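Chapter 6
Shelves, Stacks and Supports

What this chapter covers
Why books fall over and what to do about it
Upright, flat, or leaning – when each is all right
Types of bookends, fixed and expandable
Setting up a small sorting table
Terms to know are at the end of the opening section, not the end of the chapter. Last edition had them at the back and people missed them.

Before you start
You'll need chapter 2 (measuring a shelf) and the bit in chapter 5 on dusting. If you skipped dusting go back. Short chapter, two sittings. The practical wants a table, a handful of books in mixed sizes and one bookend of any type.

6.1 A book is a heavy thing on a narrow foot

Take any thick hardcover and stand it on its bottom edge. Stays up, most of the time. Now try a thin paperback. Over it goes. Same shelf, same hand, different foot. The wider the spine, the wider the base, and a wide base forgives a bit of bumping.

Height matters too. A tall thin picture book is the worst of both – small foot, lots of cover up top. Children's sections are full of them, and that's why children's sections look like they've been in a storm by lunchtime.

Covers are usually a touch bigger than the pages. So in a hardcover the page block hangs between the boards and doesn't touch the shelf. Leave it standing for years and the pages start to drag forward at the top and pull on the spine. Really thick books do this faster. Dictionaries, atlases, the old Sunmont trade catalogues if your library kept them. Those can go flat. Nothing wrong with flat.

6.2 Flat is fine, leaning is not

A leaning book has its weight on one corner. The boards twist, the joint stretches, and the book next to it gets shoved along until it leans as well. One gap at the end of a row and the whole lot goes over slowly, over weeks.

Stacks are better than leaners. Rules for a stack:

Biggest at the bottom.
Spines the same way if you need to read them.
Keep it low. If you have to brace it with your chin, too high.
No open books in the middle. No pens left in either.

A stack of two is hardly a stack, but the first rule still holds. Put the larger one underneath and its edges show all the way round, or on a couple of sides if you've set it down crooked. Fine for sorting. Square it up before you put it away, an overhanging corner gets knocked.

Colours help more than you'd expect when sorting. A bright cover on top of a pile is a good marker, you can find that pile again from across the room. Don't shelve by colour though. We'll come to that in 6.5, there's an argument. 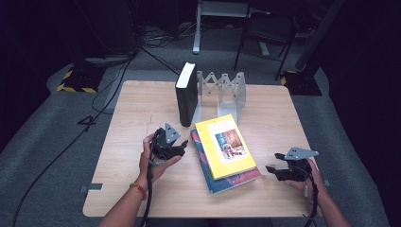
UNIT B: HOLDING THINGS UP

6.3 The bookend

On the table are the two positions from this chapter together, books lying flat in a stack with the yellow one on top, and a thick black one standing at the back. Beside it is a metal expandable bookend, the accordion sort, zigzag struts between two upright end plates. Look at the end plates first, because they're what a book rests against. The struts only set how far apart they are.

Bookends come in a few kinds and the names vary by shop.

Plain L-shape. Bent sheet metal, one leg slides under the first few books. Cheap. The weight of the books holds it down. Useless on a thick carpet, don't ask.

Block. Just heavy. Stone, cast iron, a brick with felt glued on. Good for a desk or a mantel, bad for a wobbly shelf.

Wire. Clips onto the shelf above or below. Check your shelf thickness before buying, see the Eyvindsson table in chapter 2.

Expandable. Pulls out and pushes in. Handy where the number of books keeps changing, like a returns table or a kid's desk.

With an expandable one, open it on a level surface and only as far as you need. Keep fingers out of the struts when closing. They pinch. Then slide books in from one side and snug them up to the plate. Snug means you can pull one out with two fingers and its neighbours stay put. If the neighbours come too, its too tight.

6.4 The sorting table

Any plain table will do. Light-coloured tops are nice as you can see dust and loose pages. Clear it first, wipe it, let it dry properly before a book goes near it.

Work in this order:

1. Bring books over in small lots. 14 at a time is plenty for a beginner.
2. Lay them flat, larger ones down first.
3. Pull out anything torn or loose in the spine and set it aside.
4. Stand the thick ones at the back.
5. Put the support next to them.
6. Add thinner books between the thick ones and the support.
7. Move the lot to the shelf, support last.

Step 4 gets skipped a lot. The thick book is your wall at one end and the bookend is the wall at the other, everything skinny goes in the middle. Start with the skinny ones and you'll be catching them all afternoon.

Leave the front of the table clear for your hands. Sounds obvious. Go and look at any sorting table halfway through a job.

Terms to know
Page block – all the pages together, without the cover.
Boards – the stiff front and back of a hardcover.
Joint – the groove where board meets spine.
End plate – the upright part of a bookend that touches the book.
Leaner – any book not upright and not flat.

Practical 6A
Set up a row between one thick book and one bookend. Bump the table gently. Note which book moves first. Swap it to the middle and bump again. Record both in your Prakside workbook under item 2099, and leave the row standing for practical 6B.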